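Living with the Uranholm Bed

By Purificación Ibarra
30 July 2018

The Uranholm came in two boxes, and the second one was the heavy one. I mention it because the delivery man carried the first up the stairs with a flourish and then remembered another appointment.

I paid a little under $1000 for the bed frame and padded headboard, bought from Willico during one of the sales that Willico seems to be having whenever I look. The mattress was extra. So was the center support leg, which I would have called part of a bed, but I'm not in the furniture business.

Assembly took my brother-in-law Jaxon Vachon and me one evening and the next morning. The instructions are all drawings, in which a cheerful person with no neck does everything alone. We had five bolts left over and a long discussion about whether that was generous or alarming. Two of them, we worked out later, belonged to the footrail. The other three are in the drawer with the takeout menus.

Once it's up, it's a solid piece. It doesn't squeak when you roll over, and it doesn't walk across the floor, which my last one did, an inch a month, like a glacier with ambitions. The slats are sold separately under the Golob name and come strapped together in one long roll. They sag less than I expected. I did have to cut one strap that was twisted at the factory and staple it back straight.

The headboard is the reason I bought the thing, so let me complain about it properly. It's a dark, serious gray, and the padding is thick enough to lean on through a long book. The end is rounded, so you won't bruise a hip going past it at night. Good. But gray fabric keeps whatever touches it, and mine is now a faithful record of every pale sweater I own. A lint roller works. The "quick wipe with a damp cloth" on the care card moved the lint to a new location.

Measure your wall before you order. We have a light switch just above the headboard, and if the board were much taller I'd be turning off the lamp by faith. Willico gives you the height of the headboard without the legs, in small type, on the third screen.

I should admit that this bed gets more use in the daytime than at night. It's the biggest flat surface in the apartment, and all the laundry ends up there. At this height I can stand and fold without bending, which the old bed never allowed. Towels, shirts, whatever's blue that week – it all gets done standing up now, or at least it gets piled there with good intentions.

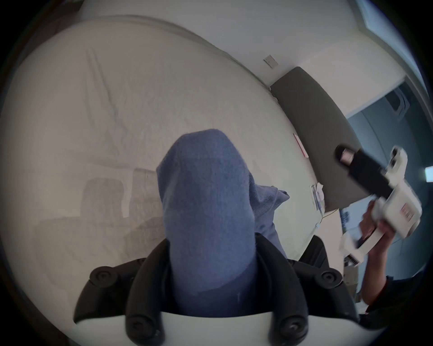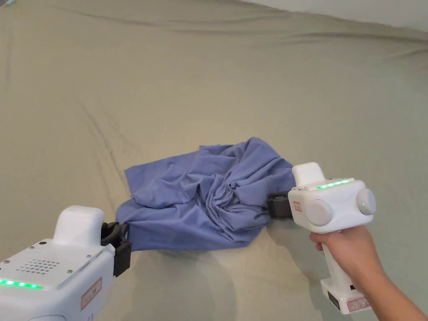
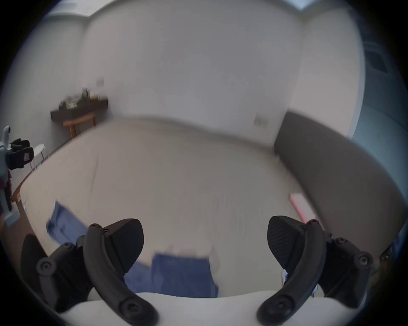
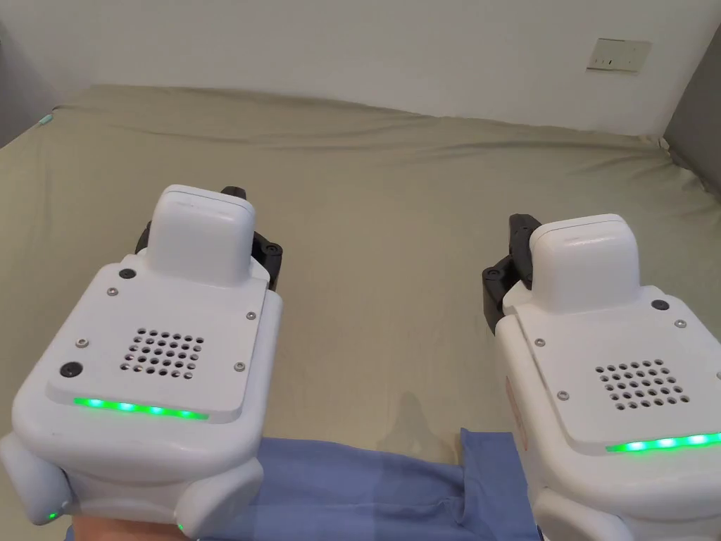

The bed in daily service. Gray headboard on the right in the first and third.

Bedding is where I have a grudge. The mattress is the Givix they suggest alongside the frame, and it's deeper than standard, so my old fitted sheets hold on at three corners and surrender the fourth by morning. I bought deep-pocket ones. They stay put but wrinkle if you so much as speak in the room, and you won't get me to iron a sheet. If you like a bed that looks like a hotel's, budget for heavier cotton than I did.

Other things, in no order. The side rails have a rough edge underneath that will find your knuckles when you tuck. Under-bed clearance is fine for flat boxes and useless for suitcases. The trial period is 30 days, but you have to keep the cartons, and anyone with room to keep those cartons has no need of under-bed storage. The return fee is $200 if they come and get it, a figure that did a lot for my patience during the first week.

Jaxon wants it noted that the hex key in the box is too short and he used his own.

Would I buy it again? Yes, in the October sale, when they say the darker fabric is getting a removable cover. I'd order the center leg at the same time. I waited two weeks for mine with a stack of cookbooks doing the job, and they did it very well.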